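Filed under: House & Money, Grumbles

I have now been told by three separate people that I should have my floors sealed. One was a neighbour, one was a man selling sealant, and the third was my cousin Yasmine Hajji, who had just paid for hers to be done and badly wanted company.

I am not against looking after things. I oil the hinges, I bleed the radiators, I have been known to descale a kettle before it asks. But the more I read about the business of "stone care" the more it smells like the extended warranty on a toaster, and I want to set down what I found while I am still cross enough to bother.

It started with a leaflet from a firm called Kettani. Glossy thing, folded in four. It said that untreated stone is "thirsty", that it "drinks" whatever lands on it, and that a home without protection is a home at risk. At risk of what, it didn't say. I rang the number because I wanted a price and the leaflet was shy about that as well. The price was 889 for the hall and the kitchen, plus a yearly visit to "refresh" it. When I asked what happened if I skipped the yearly visit, the young man on the phone went quiet and then said the guarantee would lapse. When I asked what the guarantee covered, he said he would send me a document. That was in the first week of March and I am still waiting for it.

So I did what I should have done to begin with and asked someone who lays the stuff. Anas Amrani did our bathroom years ago and he has no sealant to sell. His view, given while eating a sandwich on my back step, was that sealing is a perfectly real thing which is sold far too often to people who don't need it. A sealer goes into the stone and slows down the speed at which a spill soaks in. It gives you longer to find a cloth. It doesn't put a sheet of glass over your floor, whatever the leaflet says, and it does next to nothing about the marks most people are complaining about.

Those marks, he said, are mostly etching. Lemon juice, vinegar, wine, the wrong bathroom spray. The acid takes the shine off the surface and leaves a dull patch, and it will do this to sealed marble nearly as happily as to the other kind. Yasmine went a bit pale when I passed this on. She had been told hers was "fully protected" and had stopped worrying about her salad dressing.
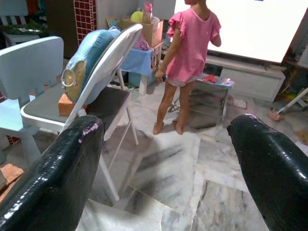
Does a marble floor need to be sealed every year?

Most don't need it anything like that often, and the water test will tell you more than the calendar will. Put a few drops on a clean, dry bit of floor and leave them for a quarter of an hour. If they wipe off and leave no dark patch behind, there is no hurry.

I did the test in four places. The kitchen was fine. The hall was fine. By the back door there was a faint dark ring which had gone by the time I'd had my tea. Under the window there was nothing at all. Nothing I saw on my hands and knees looked like a home at risk.

I put this to Kettani in an email, quite politely. The reply said the water test was "not a professional method". I asked which method they would use. They said their surveyor would carry out a water test.

Then there are the cleaners. I had no idea how many there were. The shop on the ring road has a whole bay of them, and the two it pushes hardest are Devora and Mesano, both with pictures of a gleaming hallway on the front and both smelling of a hotel lift. Devora says it cleans and protects. Mesano says it cleans, protects and "restores". I bought the pair, which shows you how well the packaging works on a sceptic, and used one on each side of the kitchen for 11 days.

I could not tell the difference. My husband could not tell the difference, though in fairness he hadn't known there was a contest on. Both left a slight drag underfoot by the end, as if something was building up, and it took two goes with plain warm water to get rid of it. The Mesano bottle, if you have good eyesight, advises you to buy a second product to remove the build-up left by the first. I thought that was rather bold of them.

For what it's worth, the side I liked best was the strip in front of the larder where I'd run out of patience and used hot water with a tiny squeeze of washing-up liquid, then rinsed it and dried it with an old towel. Anas says people have done that for as long as he's been laying floors and it is hard to sell anyone a towel. He also says to watch the amount of washing-up liquid, as too much leaves its own film, so I am not claiming to have found a miracle either.

I should be fair to the other side for a paragraph. If you have pale, porous stone round a cooker, or a honed finish that shows every drop of oil, a decent sealer put on properly is probably money well spent. You can also do it yourself. Anas uses a tin called Kikard, wiped on and buffed off, and reckons the mistake most people make is leaving the extra to dry on top, where it goes cloudy and sticky and has to be taken off again. He has been paid to take it off. He sounded quite cheerful about that part.

What I object to is the fear. The leaflet with its thirsty stone. The "free survey" which finds, every single time as far as I can gather from the neighbours, that your floor is in need of attention. The woman at number 2 was told hers was "at the tipping point". Her floor is porcelain. It is tile made to look like stone, and it needs sealing about as much as a dinner plate does. She had got as far as finding her cheque book.

I rang Kettani one more time to ask about that and was offered a discount. The price had come down to 700, for this month only. I asked whether it would still be 700 in April and was told he would have to check with his manager.

Yasmine has her yearly visit booked. She says she may as well, having paid for the first one, and we have agreed not to discuss it at lunch. I've put the Devora under the sink with the other things I was talked into.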